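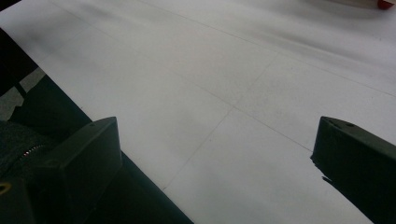 Page last changed: November, 9:40 p.m.

Up before six and went straight to the table. I wanted to see the surface in the early light, when the smudges show. A few faint ones are left on the white, mostly the kind you only find by crouching. I went over them with a damp cloth and then a dry one, and they look the same to me as they did before. Viorica says they are in the surface and I should leave them alone. I will try once more with the Pluner cleaner and then stop.

The seams are thin, which was my main worry. I ran a thumbnail along the long one and it caught in a single place. On the others it didn't catch at all. When we were choosing, I argued for one piece across the whole top, and Viorica argued for panels on the grounds that one piece would never make the turn on the stairs. She was right about the stairs. I measured them again today for no good reason and it would have been short by the width of my hand.

Ilídio Moreira came by at ten with his level. He set it down across each seam, grunted, and moved on. At one corner he folded a bit of card and pushed it under the leg, then took it out again and told me to wait until the heating has been on for a few weeks. He had coffee standing up. He is doing a counter for the people at Wurnum next and complained for a while about their drawings.

Paid him the last 200. That brings the whole thing to just under 2,000, including the panels from Prata and the delivery, which I had forgotten to put in the book. I wrote it in tonight. We had set aside more than that, so the rest can go toward the lamp.

The dark strip along the edge I like more than I expected. I had wanted white all the way over. With the strip you can see where the table ends when you come in half awake with a cup in your hand, and it hides the cut side of the panels.

Rules, agreed at lunch: no hot pans, no cutting without a mat, no ink. Viorica added no mail. The old table was lost under mail for most of its life. I said a tray for mail, she said no tray. So the mail is going on the shelf by the door for now, and I don't give it a month.

Spent the afternoon on the drawers of the old desk. Found the Lemach receipt I was hunting for in spring, 2 dead pens, and the spare key to the shed -- I had already paid to have one cut. Kept the receipt out of stubbornness.

Rain from four o'clock. Soup and bread, eaten in the kitchen, because neither of us wanted to be the first to spill anything on the new top. Tomorrow I need to call about the lamp and take the offcuts down to the cellar.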